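Two arms learn to share the washing-up

26th April

The Komovby lab has published the first results of its long-awaited dish rack study, and very cheering reading they make for anyone who has followed the project since August. The team trained its pair of arms on 1785 demonstrations, all given by hand, with crockery of different shapes and colours to be moved between table and rack. 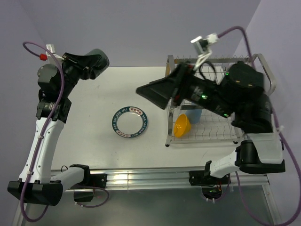 Mansilla wondered whether the same method would cope with a fuller rack, and would like to see that tried before anyone gets too excited.

A fair point, and the team is working on it! Glasses remain the trickiest things to grip.
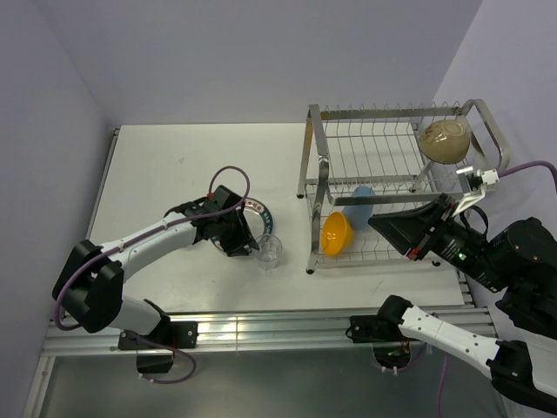

What comes next

The Varkotier trials will run for 3 months.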